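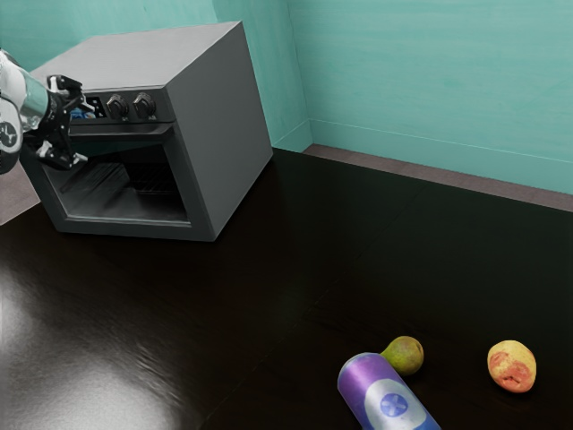 So the police tape is finally gone from the end of our street, and I can walk to the bakery the normal way again. If you live anywhere near the Oneck end of Bovthorpe you already know what I'm talking about, but a few of you have written from out of town asking if we're okay. We are! Shaken up, short on sleep, but okay.

I'll tell it the way I lived it, which means mostly from my kitchen in a bathrobe. It was a little before 5 in the morning when I heard shouting outside the Amegashie phone shop. I figured it was people coming home from the bars (June is like that on our street) and I rolled over. Then three bangs, close together. I told myself fireworks. I really wanted it to be fireworks.

By the time I got to the window there was a man sitting on the curb holding his leg and two people kneeling next to him, and somebody was yelling for a towel. I called it in, and the dispatcher already had it. She asked me to stay inside and keep away from the glass, so of course I sat on the floor by the fridge and texted everyone I know.

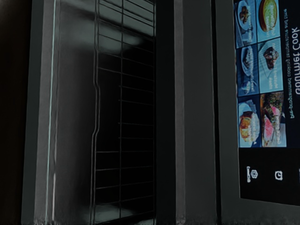

The ambulance took maybe the length of two songs to get there. After that it was officers everywhere, going door to door, very polite, very tired. The one who came to us wanted to know if I'd seen a car. I hadn't. I'd heard one, going fast toward the Duven bridge, and he wrote that down, but I could tell it wasn't much of a present.

What they've said publicly is pretty thin. One man hurt, 33 years old, expected to recover. An argument beforehand, over what they won't say. Nobody arrested as of last night. The neighborhood page, on the other hand, has solved the whole thing over 30 times, with a different culprit each time, and I've had to mute it. One guy posted a license plate that belongs to the woman who delivers our flowers. Please don't do that, people.

I did go to the meeting at the library. The room was packed and hot and the microphone kept dying. Half the folks wanted cameras on every lamppost and the other half wanted the bars to close earlier, and I went in with an opinion and came out without one. I'd settle for the streetlight by the phone shop getting fixed. It's been out since winter and I've reported it twice.

Anyway, if you were out that morning and saw a car on the bridge road, even if you think it's nothing, call the station. They're still asking. I'm off to buy bread.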